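Cleaning and resetting a countertop microwave

Kitchen basics – Fletell shared housing guides
Written by Wanting Fu. Checked by Jianguo Lu.

This procedure covers a small countertop microwave with a side-hinged door, a push-button control panel and a door-release button under the panel. The units in the Skedden and Wei flats are of this general type. Over-the-range and built-in models have grease filters and vents that are not covered here.

Allow 22 minutes for a full clean. A unit that is wiped weekly will take less.

What you need

Microwave-safe bowl or jug, at least 500 mL
Water
White vinegar, 2 tablespoons
Two soft cloths, one damp and one dry
Mild dish soap
Wooden stir stick or wooden spoon
Cotton swabs

Do not use steel wool, scouring powder, oven cleaner or bleach. Abrasives dull the housing and will lift printed text from the panel and the top.

Step 1. Check the position

The oven should sit level on a hard surface, with all its feet in contact. Follow the clearances in the manual for your model. If the manual is missing, look up the model number on the rating plate, usually on the back or inside the door opening.

Fabric needs particular attention. Where the oven stands in front of a curtain, move the oven forward or tie the curtain to one side before running it. Cloth can be drawn against the vents, and a blocked vent will trip the thermal cut-out on most units.

Nothing should be stored on top of the oven. Trays, bread bags and tea towels all hold heat in, and they also hide the printed information.

Step 2. Read the labels before wiping them

Many countertop ovens carry a printed strip along the front edge of the top, plus one or more stickers further back. Read these first and take a photo with your phone if the text is small. Leave every label in place, including any that has started to curl at a corner. Wipe in the direction of the long side of the label with a cloth that is barely damp, and do not rub across the edges.
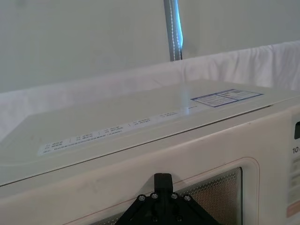 Step 3. Loosen the residue inside

Put 250 mL of water and the vinegar in the bowl. Stand the wooden stick in it. The stick gives bubbles somewhere to form and lowers the risk of the water boiling over suddenly when it is moved.

Place the bowl in the centre of the turntable and close the door. Run the oven on high for about 6 minutes, or until the window has fogged. Leave the door shut for a further 2 minutes so the steam can work on the splatter. The bowl will be hot. Use oven mitts.

Step 4. Wipe the cavity

Unplug the oven. Lift out the glass turntable and the roller ring and wash both in warm soapy water once they have cooled.

Wipe the ceiling first, then the walls, then the floor. Most ovens have a flat, card-like cover on one inside wall. This is the waveguide cover. Wipe it lightly and do not remove it. If it is burnt through or crumbling, stop using the oven and log a repair with Stiter.

Step 5. Clean the door and seal area

Open the door fully and wipe the inner face, the edges and the strip of the frame that the door closes against. Food here stops the door from seating properly. Use a cotton swab around the latches.

The perforated mesh behind the window is a shield. Never push anything through it. Loose mesh, a cracked window or a bent hinge all mean the oven is out of service.

On the outside, a drop of dish soap on the damp cloth will remove most smudges and finger marks from a pale housing. Scuffs that remain after two passes should be left alone.

Step 6. Clean the control panel

Keep the oven unplugged for this step so that no button can start it. Wring the cloth out hard. Wipe from the display downward and finish at the door-release button, where grime collects in the recess. Dry straight away – moisture behind the buttons is a common cause of keys that stick.

Step 7. Refit and restart

Refit the roller ring, then the turntable. Turn the plate by hand to check that it sits on the hub. Close the door and plug the oven in. Set the clock if your model has one.

Test with a cup of water for one minute.
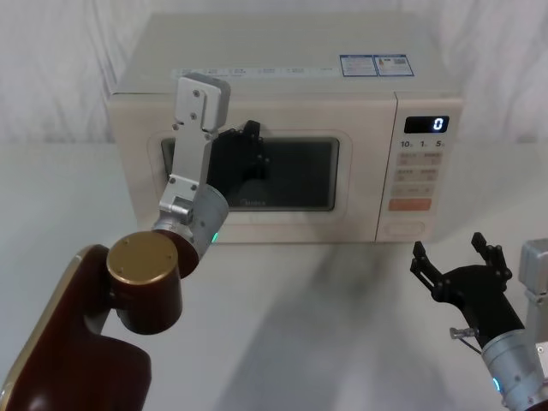 Midea countertop oven. Time labels are below the display, with the orange start button further down the panel.

Between cleans

Cover food with a vented lid. Wipe spills when the plate has cooled. If a smell stays after cleaning, leave the door open for an hour with the oven unplugged, then repeat Step 3 using lemon slices in place of the vinegar.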